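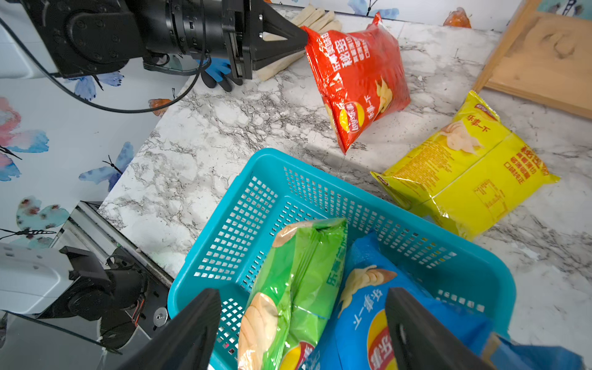 Nestach Bench Rules for Two-Arm Cells: a review

I have now read a lot of safety guidance for small robot cells, most of it written by people who seem to have met a robot once, at a party. The Nestach Bench Rules came to us in May, in a ring binder with a wipe-clean cover, and I have been running our packing bench by it ever since. The binder has 183 rules. I will not be covering them all.

First, what it gets right. The section on soft packaging is the best I've read. Chip bags are miserable things to hand to a robot. They're mostly air, they're slippery, and the only part worth grabbing is the seam, so the rule is plain: pick by the top edge, never by the belly, and keep the lift low until the bag is over the basket. Our red Lay's bag hangs at a slant when it's held by a corner, and Nestach allows for that. You get a little drawing of how far the bag may tilt before you have to put it down and try again. My old Sternov handbook covered the same subject with the words "grip appropriately."

The two-arm rules are nearly as good. One gripper waits at the basket while the other carries, and the waiting arm doesn't get to have ideas. Rule 20 says the second arm must hold still with its fingers clear of the load until the first has let go. We'd been letting both arms move at once to save time, and what we saved we spent picking bags up off the floor. Basket advice is short and sensible too: fixed position, open top, nothing standing taller than the rim where the fingers come down. I'm less good at that last one.

Then there is Section 9, Housekeeping. It says the counter shall be free of "all items not forming part of the task," and it names gloves. Mine is blue and black and it was lying on the marble right under the gripper. Mirta Fuentealba, who audits for us and owns a red pen, has written "glove" in the margin of my copy 3 times. I consider the matter closed. She doesn't.

Cables get a page and a half, and it needed more. The binder wants every cable tied back along the arm, with slack only at the joints. Ours loops down in front of the wall, across a crowd of watercolor butterflies, and I couldn't tell from the text whether a loop that size is a fault or a style choice. Mahtab Ebrahimi wrote to Nestach to ask. They sent her a second binder.

Other gripes. The index is sorted by rule number, so you can find any rule as long as you already know where it is. The checklist at the back has boxes too small for a normal pen. And the chapter on speed limits assumes you have a fence, with one line for those of us working on an open counter – "reduce accordingly" – that might have been lifted straight out of the Sternov.

The Lekota guide is cheaper and fine if you only run one arm and only move boxes. For bags, baskets and two arms I'd buy the Nestach again, and I've ordered another copy for our Okville bench. That one comes with bigger boxes on the checklist, or so the order page claims.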